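Right, thread time. I've been promising this since January and I've finally run out of other jobs to hide behind. It's about the white table, the brick wall and the Great Clearing of Surfaces. Get a brew.

Background for new people: we've got one long room with a brick wall down one side and a window round the corner from it. For years the table in there has been where things go when you walk in with your hands full. Post, jumpers, half a bike light. You know the table. You've probably got one.

So I decided the big white table by the bricks was going to be an Actual Table again, with proper room to work on it.

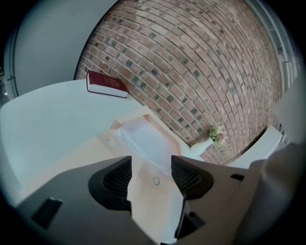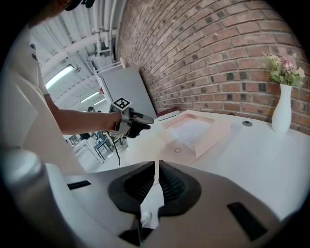
The table itself is a Pornine, second-hand, and I paid 260 quid for it, which made me feel a bit sick at the time and seems perfectly fine now. White and matt with rounded edges. I'd wanted a rounded one ever since the old table, which had corners exactly at hip height and left me with a permanent bruise.

People keep asking if white is a nightmare to keep clean. A bit, yes! Tea rings show up straight away. But then you wipe them up straight away, whereas on my old dark one I'd find them weeks later with my sleeve.

Matt is harder than shiny for pencil marks, I'll give you that. Damp cloth, tiny bit of washing-up liquid, go in circles, dry it off with a tea towel. Please don't use the scratchy side of the sponge. I did it once on a shelf and I can still find the patch with my finger.

OK, the method, such as it is. Everything comes off. And I mean everything, including the stuff you think lives there. I put the whole lot on the floor on an old sheet, and then it's only allowed back up if I can say what I need it for this week.

It took me roughly 4 hours the first time, and a good chunk of that was sitting on the floor reading old birthday cards. I'd budget for the cards if I were you.

What I found under the pile: three tape measures (I'd bought the third because I couldn't find the first two), a library card for a library that's moved, one glove, and a set of keys that doesn't open anything we own. I've kept the keys. I can't explain it.

Trays! Lots of you asked about trays after the last thread. I'm a big fan of the shallow sort, the kind with just enough of a rim to stop a pen rolling off. Deep boxes are a trap. You can't see the bottom, so the bottom fills up with batteries and old receipts and you never go down there again.

My rule is one tray at a time on the table. If it's full, I empty it before I go to bed. I manage this about half the time and the room is still miles better than it was.

The other rule is one book out. Only the one I'm reading. I used to have 15 on the go in a sort of leaning tower and I didn't finish a single one of them all winter. Now I've got through two big fat hardbacks since Easter and I'm feeling very smug about it.

Brick wall questions, because there are always brick wall questions. No, I'm not painting it. I did think about it, I even got as far as a tester pot from Gourlay in a sort of oatmeal colour, and then I stood there with the brush and couldn't do it.

I like that the bricks don't match. You get your ordinary reddish ones and then a really dark one out of nowhere, nearly black, with no pattern to it at all. I've spent whole phone calls just looking at them.

It does shed a bit though. Fine orangey dust along the bottom, worse when it's been windy. I go along it with the soft brush on the hoover, top to bottom, very light, and never with a wet cloth (it just makes orange mud and drags it into the mortar).

Someone told me to seal it with that Plastov stuff. Has anyone done this? Does it go shiny? I couldn't bear it shiny.

I also pull the furniture forward a few inches when I'm hoovering, otherwise the gap behind turns into its own little world. Last time I got 5 pens, a teaspoon and a Hirine catalogue so old that the prices made me want to cry.

Low storage is the other thing I'd say yes to in a long room. Keep it under window height, keep the top flat and mostly clear, and the light gets right across. We had a tall bookcase near the window before and it was like living behind a wardrobe.

Things I still haven't sorted: the drawer. The other drawer. Cables, don't talk to me about cables. And the pile from the floor that I said I'd take to the charity shop is in the boot of the car, where it's been on several lovely days out.

Next job is lighting for the evenings. The window does all the work in the daytime but after tea I'm squinting at everything. I don't want anything that needs drilling into the brick. If you've got a clamp lamp you love, and it'll grip a rounded edge without slipping, tell me which one and what bulb you've got in it please.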